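Buying and Keeping Fresh Mussels

3 min read

Mussels are sold live, usually in a mesh sack or loose over ice. Ask to see the harvest tag. It shows the harvest date and the area they came from. Plan on one pound per person for a main course, half that for a starter.

Smell them before you pay. They should smell like seawater. Most shells should be shut. If one is open a little, tap it on the counter and wait a minute. If it stays open, leave it out. Throw away any with cracked shells.

Take them straight home. In June I put an ice pack under the package and a folded towel between the two. Plastic bags should be left open at the top so the mussels can breathe.

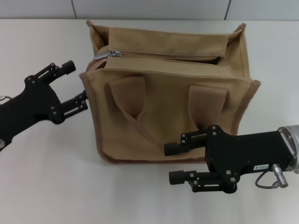
Once home, move them to a wide bowl and cover with a damp dish towel. Put the bowl on the bottom shelf of the refrigerator. Don't store them in tap water, which kills them, and don't seal them in a tub. Pour off any liquid that collects in the bowl. I buy on Saturday morning and cook them that night. The next day is fine too.

Clean them right before cooking. Rinse under cold running water and scrub off any mud with a stiff brush. Farmed mussels need very little of this. Pull the beard toward the hinge end with a dry paper towel until it comes away.

For 3 pounds, use a pot that holds at least 9 quarts so there is room to shake it. Bring a cup of white wine to a boil with a chopped shallot and a little butter. Add the mussels, put the lid on and cook over high heat until they open, five minutes or so. Discard any that stay closed. Strain the broth through a coffee filter if it looks gritty. Go easy on salt until you have tasted it.

Recent tips
Thawing Shrimp Overnight
How to Sharpen an Oyster Knife
Nataša Lazarević's Fish Stock
Getting Fish Smell Out of a Cutting Board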